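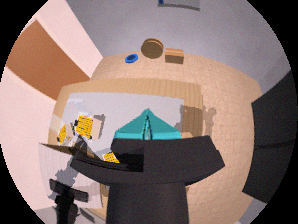 1/ I have spent three evenings with the Cliltard simulation pack and I'm still not sure who it's for. The pitch says you can train a gripper on tabletop jobs without owning a gripper. Fine. The price is 460 for one seat, so I have questions.

2/ First, the scene count. The sales page says 1,142 scenes. Open a few and you start seeing the same table with the blocks moved and a new file name. I'd call that one scene, shuffled.

3/ The wrist view is the part they brag about. It's a fisheye, black corners and all, and the bending is strong. Good if your real camera bends the same way. I asked support which lens they copied and got a link back to the sales page. 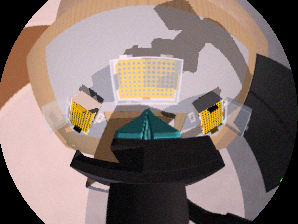 4/ Perforated yellow panels all over the place, and the manual gives them half a page. Are the holes for pegs? For calibration? Matěj Tóth thinks they're just there to give the vision model something hard to look at. Could be. Put it in the manual.

5/ Shadows bother me more. Some have blocky, ragged edges, and my real bench doesn't throw shadows like that. Lenka Zelenák says it won't matter after training. She may be right – I'd like to see a number from the vendor before I pay for another seat.

6/ What I did like: install was quick, and the teal fingers are easy to pick out against the gray tabletop.

7/ The trial runs 30 days. Use all of them. Take one task you already run on real hardware and compare. I'm doing that with our block sorting job and will post results in November, good or bad.

8/ And if anyone at Cliltard reads this – which lens?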